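Osagie Tools Help — Perception and tracking

Pose tracking drops out over plain desk, gripper width reads wrong afterwards

Posted by tidewrack, December 26, 2021

Hello everyone, and I hope you are all having a restful few days. I have been using mine to fight with Dornon, and I would be very grateful for some help.

I record short demonstrations with a hand-held gripper and feed them through the Dornon pipeline to get a camera path and a jaw opening for each moment. It has been lovely for the most part. Over my kitchen worktop, with all its clutter, it tracks beautifully. Over my desk it does not. The log fills up with "tracking lost, relocalising", and of the 474 images in the last recording I got a usable pose for the first 100 and then nothing until the very end.

The second trouble may or may not be connected. The opening never settles at zero when I squeeze the jaws shut. It sits at 2 mm, sometimes a bit more, and the policy I trained in Trasix seems to have learnt that "closed" means "nearly closed". I have run the width calibration again and again, and I get a slightly different answer each time.

My settings are the ones the installer wrote, apart from the feature threshold, which I raised to 18 after reading an old thread here. A typical view over the desk, jaws open:

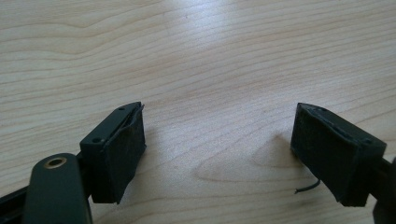 Replies

Annunziata Melis

Hello tidewrack, and welcome! You have two separate problems, I think, and neither of them is very frightening.

Tracking first. Your desk is handsome, but it is hard work for a feature tracker. The grain is made of long, soft lines running more or less the same way, so a small patch looks very like the patch next to it, and the tracker can slide along a line without noticing. Then there is the bright reflection near the top. A reflection shifts as the camera does, but it doesn't shift the way the wood does, and any points picked up along its border will pull your pose about. With the jaws covering a good part of the lower half as well, there isn't a lot left to hold on to.

I would go about it in this order:

Put the feature threshold back to its default. Raising it asks for stronger corners, and you have few enough strong corners as it is. (That old thread was about a very busy carpet, if it is the one I'm thinking of.)

Draw a mask over the fingers and the linkage bars at both sides, and the arm with the brass-coloured ring at lower left. Make it generous, and cover the jaws at their widest and at their tightest. Dornon will take one mask for each state and join them. Don't forget the little wire poking out below the right finger, as a thin dark thing like that makes a tempting feature and it travels with the camera.

Scatter some printed matter on the desk, well outside the area you work in. Magazine pages are splendid. Make one slow mapping pass before the demonstrations, then localise against that map and leave mapping switched off.

Move your lamp, or turn the desk if it's a window doing it.

As for the width, look at the pad on the left finger. Its upper edge is peeling away and curling over. If your build estimates the opening from the pad outlines, as the Ukum plug-in does, that lip is being taken for part of the pad and the fit will wander. I'd stick it down or replace it, and do the calibration again afterwards — a few full open and close cycles, nice and slow. I can't promise it will bring you to zero, as foam squashes differently depending on how hard you squeeze, but the readings ought to agree with each other much better. For Trasix you can then subtract whatever closed value remains and clamp below it. Do this to the old recordings too, or the policy will see two kinds of "closed".

Do come back and tell us how you get on.

gravelpath

Had the same lost tracking on a white table. Put newspaper down and it went away. Didn't touch any settings.

plum_duff

Agree with most of what Annunziata says, but I'd leave the lamp until last and try locking the exposure first. Auto exposure hunting on a shiny patch gave me far more grief than the shine did. It's under Capture in Dornon, a bit hidden, and you have to set it before you start recording — it won't take effect halfway through.

Also check whether your mask is saved at the same resolution as the video. Mine wasn't, and it was quietly ignored. There's a warning about it, but only with verbose logging on.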